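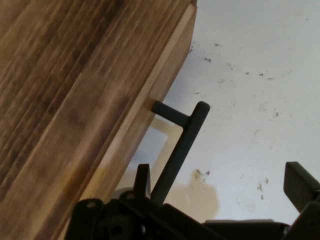
Monday, 9.40 am

Kettle's on, heater's on, and I've finally got the second crate of Tillino tapes up the stairs. For anyone picking this book up after me: Tillino is the spy serial, not the cop show (that's Polldale, and it's finished, apart from the titles on the last episode). Tillino went to air once, got a repeat at some ungodly hour, and then sat on broadcast masters that were wiped or lost or both. What we've got is off-air recordings from three different homes and one engineering copy of the opener, which is gorgeous and makes everything else look worse by comparison.

Started with episode four, the one where the old courier gets off the ferry at Witport and realises the man meeting him isn't the man in the photograph. I'd forgotten how good it is! Hardly any dialogue for the first reel, just footsteps and gulls and that horrible organ sting, and then the two of them in the tea room being terribly polite to each other. The colour on our tape is heavily magenta down the left side. Tried the usual correction and it went green in the tea room, so I've backed that out and will do it shot by shot. Tedious, but the tea room deserves it.

Dropout log for ep four came to 1,282 hits on the first automatic pass. Eased off the threshold because it was flagging every sparkle on the harbour water as damage, and got 1,049. Still too many I reckon, but I'd sooner throw out false ones by eye than have it smear the water. Please don't run the log again on the old setting, it overwrites the file without asking. (Yes, I found that out the usual way.)

11.15

Sound. The hum on the B copy is at mains frequency and comes out cleanly with a notch. The hum on the A copy wanders, which makes me think the machine was running a bit off speed when it was recorded. Checked against the theme tune, and A is sharp by nearly a quarter tone at the start and settles down by the first ad break. So the plan is picture from A, sound from B, and fix the speed on A in sections until the lips match. B has a chunk missing where somebody paused for the ads and was slow getting back to the machine, so for that bit we're stuck with A's sound no matter what.

The missing chunk is of course the bit where Iordache is first mentioned. Anyone who's seen the whole serial knows Iordache is the name everyone's chasing, the wartime forger who may or may not be dead, and in ep four you hear it for the first time, muttered, over a passing lorry. On A it's barely there. I've listened so often I can no longer tell whether he says "Iordache" or "your dachshund". Left it alone for now. I don't want to boost it to where it sounds like he's shouting, it's meant to be half-heard and the whole of ep five hangs on the courier not being sure of it either.

1.30 pm

Lunch, then a go at the continuity question somebody pencilled on the inside cover of this book: does the courier have the briefcase when he leaves the tea room? I've been through it frame by frame and he does not. He has it again on the train. I used to think it was a plain blunder, but there's a jump in the music right at the cut, and the camera script lists a shot 15 outside the harbour office that isn't on either of our tapes. My guess is a trim for the repeat, and that both our home copies were taken from the repeat and not the first showing. If so, the third home tape becomes very interesting, and that's the one with the mould on it. Typical.

Haven't played the third one. It needs a proper clean first and I'm not putting it anywhere near the good deck. Bagged it, labelled it, top shelf.

3.50

Rendered a test of the first reel, 1,000 frames from the ferry arrival, old on the left and new on the right. The gulls look like gulls. Faces are a touch waxy, so I've pulled the noise reduction down again -- the grain on the film inserts is supposed to be there and the studio material never matched it anyway, even on the engineering copy of the opener. I'd like a second pair of eyes on the faces before I commit to the lot.

To do:
- courier's close-ups, second opinion on noise reduction
- speed sections for A, ad break onwards
- mouldy tape: clean, then a straight transfer, no processing
- look in the Polldale paperwork for the stray camera script pages, I'm fairly sure some Tillino sheets got filed in with it
- new head cleaner, we're down to the dregs

Packed up a bit after five. Ep four's project is saved under the new name, the old one is still there -- leave it be until the speed work is checked.

Print this page | E-mail this page

Contact | Copyright | Back to top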